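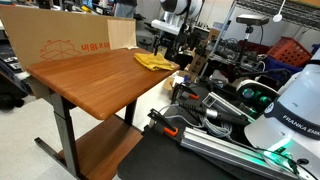
A robot arm above a height-adjustable desk with a folded yellow cloth; the base of a second arm is at right.

Workcell procurement is the process by which a laboratory, school or small manufacturer plans, budgets for and buys the equipment needed to operate one or more robot arms. The term covers the arm itself and everything that must be in place before the arm can be used: tables, mounts, clamps, cabling, sensors, safety devices, storage and floor space. In small organizations the process is usually handled by the technical staff who will later run the equipment, with a purchasing office reviewing the final order.

Scope

A workcell budget is commonly divided into capital items and supporting items. Capital items include the arm, its controller and the gripper. Supporting items include the work surface, framing, fasteners, power distribution, computers and the everyday objects the arm will handle, such as cloths, containers and utensils. Many purchasing rules set a price below which an item is not recorded as an asset, and most supporting items fall under it. They are therefore often left out of early estimates and charged later to general supplies.

The planner and author Consuelo Ibarra, whose handbook is used in several technical colleges, recommends a third heading for items that are consumed or replaced during the life of the cell. These include gripper fingertips, cables, strain reliefs and spare connectors.

Work surfaces and mounting

The choice of table affects both cost and performance. A fixed bench gives the stiffest support but cannot be adjusted once the arm has been mounted beside it. Height-adjustable desks of the office type are widely used as task surfaces because they are inexpensive and can be matched to arms mounted at different heights. They are less suitable as a base for the arm itself, as telescoping legs may sway when the arm moves quickly. A frequent arrangement places the arm on its own rigid support, with the desk standing next to it as a separate piece of furniture.

Aluminum extrusion is the usual material for frames and brackets. It is sold by length, and suppliers charge for each cut. Buyers who expect to change their layout often order full lengths and cut them on site. Clamps are used where holes cannot be drilled, particularly on rented or shared furniture.

Budgeting

Estimates are normally prepared in two stages. The first is an outline figure used to obtain approval in principle. The second is an itemized list supported by written quotations. The Doucette worksheet, a planning form first circulated in December by the Esley training workshop, lists 40 supporting items and asks the buyer to mark each as owned, borrowed or to be purchased. In the workshop's own trial the supporting items came to $3441, against an outline allowance of $2000. Cabling and framing made up the larger part of the difference.

A revised edition of the worksheet, dated 29 February 2020, added lines for delivery, packaging disposal and storage. The revision was prepared by Canan Aksoy and Crescencio Peñalver.

Space and storage

Floor plans submitted with a purchase request generally show the reach of each arm, the position of the operator's chair and the route to the nearest exit. Storage is less consistently planned. Shelving, bins and crates are needed for cables, small electronics and spare parts, and cartons may have to be kept while equipment is under warranty — a requirement that can take up considerable room in a small laboratory.

Scheduling

Delivery times differ widely between items. Arms and controllers are often built to order, while furniture and framing may arrive within days. Planners at Limelness, a contract research firm, place furniture orders only after the arm's shipping date has been confirmed. The opposite practice is followed at the Skondutitz technical school, where the room is completed first. Its 364-day plan reserves the final weeks for acceptance checks and staff training.

Criticism

Mairéad McGrath has argued that itemized planning gives a false sense of precision, and that a single contingency line is easier to manage. Cyprian Kołodziej disagrees, noting that contingency funds are often the first to be withdrawn when budgets are reduced.

See also

Acceptance testing
Equipment leasing
Total cost of ownership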